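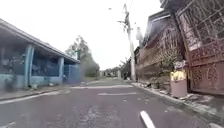
Has the evening reading program raised reading levels so far?

We can't say yet, and I would be wary of anyone who tells you it has.

Progress report to the Claltov Fund, second period
Prepared by Milagros Paucar, 4/19/22

You asked for a short report with no padding. The grant pays for evening reading classes for adults at the Pacheco site, plus the Skeltero workbooks and the time of two teachers, Segundo Bedoya and Lizeth Tello. Spending is on plan. Classes have run every week of the period except one, when the power was out.

Enrollment stands at 45 against a target of 40. I don't put much weight on that. Enrollment means a person filled in a card, and some of those cards belong to people who came for one evening and have not been back. The first report, which I also wrote, made a good deal of the sign-up figure. I would take that paragraph out if I could.

Attendance is harder to read. Segundo keeps a paper register and Lizeth keeps hers in a spreadsheet, and until last month they did not agree on what counted as present. Segundo marked anyone who showed up before the break. Lizeth only marked people who stayed to the end. We now use Lizeth's rule for both groups, so his numbers will drop in the next report. Please don't read that as people leaving.

The reading test is my main worry. Grakus supplied it and it is easy to give, but the second round used the same passages as the first. Nearly everyone scored higher. Some of that may be real progress – some of it is surely memory. Konrad Urbańczyk, who reviewed the results for us, thinks the gain is worth reporting with a warning attached. I disagree, and have left the scores out of the summary table until we have a round with new passages. He has seen this paragraph and is content for it to stand.

What the teachers tell me is more useful, though it is opinion. Both say the letter-writing unit holds people and the grammar unit loses them. Several learners asked for help with official forms, which the workbooks barely touch. Lizeth has been bringing in blank forms of her own. Milagros Echeverri has offered to turn these into a proper unit, and I'd like to move six hours of her planning time from the grammar section to pay for it. That needs your approval, as it crosses a budget line.

The tablets have not been a success. They were in the original proposal because we thought the fund would like them. Learners prefer paper, and charging takes up teaching time. I suggest we buy no more.

Still open:
Approval to move the six planning hours
New test passages from Grakus, promised but not received
A decision on whether the October intake goes ahead at the current size

On the last point, my own view is to hold the intake where it is until we have one clean set of attendance figures. Konrad would expand now. His note is attached with the accounts.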